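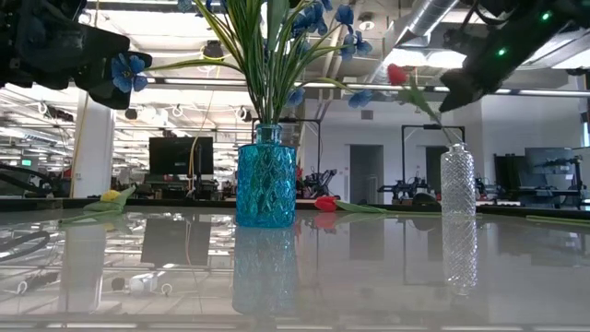 *Blue bunch in the blue vase, one red in the clear one. Fake flowers, real joy.*

## 1/

Right, flower thread! I've fallen head over heels for artificial flowers and I need to talk about it with somebody other than the cat. Blue ones first, because look at them!

## 2/

The vase is my favourite thing in the whole lot. Turquoise, with a raised diamond and petal pattern you want to run your thumb over, and a short neck. Short necks are brilliant for big bunches. The stems get squeezed together at the bottom and then everything fans out by itself.

## 3/

Also, don't skimp on the grassy bits! Dark green, light green, that yellowy green, all mixed up. I used to pull half of them out (madness) and the blooms just looked like lollipops on sticks.

## 4/

Bending stems: go slowly, work from the bottom up, and let a few blooms droop or wander off sideways. My friend Jianguo Qin taught me that one years ago and I still hear "leave it alone now" every time I reach for a flower that's already fine.

## 5/

The clear vase is a different job altogether. Slim, narrow mouth, crisscross pattern all over. One stem and stop. I love how a single red flower leans in it, as if it's trying to listen in on the blue lot next door.

## 6/

Now the tulips. Two red, two yellow, and I lay them flat before deciding anything. You get to see the lengths and which way each head wants to face, and you can shuffle them about without wrestling them in and out of a vase 100 times.

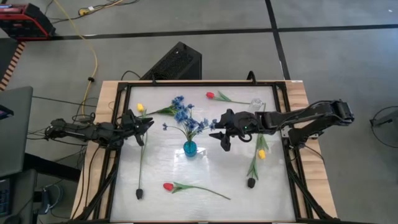
## 7/ Red or yellow?

I go back and forth on this so much. Red next to the blue is bold and a bit seaside. Yellow next to the blue makes me think of April and wet grass and the good biscuits. Today I'm on team yellow. Ask me again after tea.

## 8/ Dust

Somebody asked last time, so: soft dry paintbrush, top to bottom, then a wipe of the leaves with a barely damp cloth. Do the vases separately in warm soapy water, and get an old toothbrush into the pattern. Takes me the length of one radio programme.

## 9/ Yes, I still buy real ones

Of course I do! I'd never give up proper tulips. But they're gone in a week and I want something cheerful on the table all 366 days of a leap year.

## 10/

Show me yours, please! Especially odd vases, and especially anything with one lonely stem in it. I'm off to swap the red for a yellow and see how I feel.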